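## 4. How shows end

### 4.1 The missing goodbye

Of the 218 amateur podcasts in our sample, 97 had stopped by the close of the study. We counted a show as stopped when it had put out nothing for six months and its host, asked politely by email, either agreed that it was over or did not write back. Two hosts wrote back to say the show was very much alive and that a new episode was nearly ready. We kept these two in the active group, where they remain, nearly ready.

Only eight of the stopped shows said goodbye on the air. The other 89 ended on an ordinary episode, usually with a promise about next week. Laxdal's coding sheet had a box for "final episode, announced," and he has asked us to record that he drew it much too large.

The last episodes are hard to tell from the ones before them. Spanos and Tzavaras coded each show's final three episodes separately, without knowing their order, and then tried to guess which had come last. They did little better than chance. Length did not help, and neither did sound quality. The one weak clue was an apology for being late, but hosts in our sample apologized for being late from the second episode onward, and in one case in the trailer.

### 4.2 What hosts said about stopping

We had expected hosts to blame the size of the audience. Few did. A host from Ciltedham, whose show on regional bus routes had never passed 3000 downloads in total, described this as "more people than have ever been on the bus." He quit when his co-host changed shifts and the two could no longer find an evening that suited them both.

Scheduling came up far more often than money, boredom, or quarrels. It came up most among shows with two hosts, who needed to be in the same room, and whose early episodes tend to be full of the room itself: chairs, a dog, a drink being opened near the microphone. Several hosts spoke about these noises with more warmth than they spoke about their topics. One had spent most of an August learning to remove them and then put them back.

Editing was the second complaint. Hosts on the Praltix service could publish a raw recording in a few clicks, and many did so at first. Most then heard themselves say "you know" and bought software. From that point an hour of talk could eat a whole evening, and gaps between episodes grew. We make no claim that vanity kills podcasts, though Ayele's draft of this section did, with some force.

Money appeared mainly as a joke. Most shows had no sponsor, and a good number pretended to have one, reading invented ads for soft drinks, mattresses, or each other. When a real offer did arrive, it was seldom taken up. The host of *Masri*, a film show, reported that she let one sit in her inbox until the company went out of business, and considered the matter settled.

**Figure 3.** Red Coca-Cola glass bottle with a red cap, on a gray tabletop.
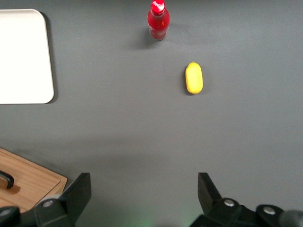

### 4.3 Shows that came back

A stopped show is not always a finished one. Michailidis checked every feed again on 3/9/22 and found five with new episodes, all of which opened by explaining the absence. The explanations ran longer than we would have liked to transcribe. The host of *Fukuvton* used his entire return episode for the purpose and has not published since.

We left these five in the stopped group for the tables that follow. Moving them would have meant setting a rule for how long a revival must last before it counts, and we could not agree on one that any of the five would pass.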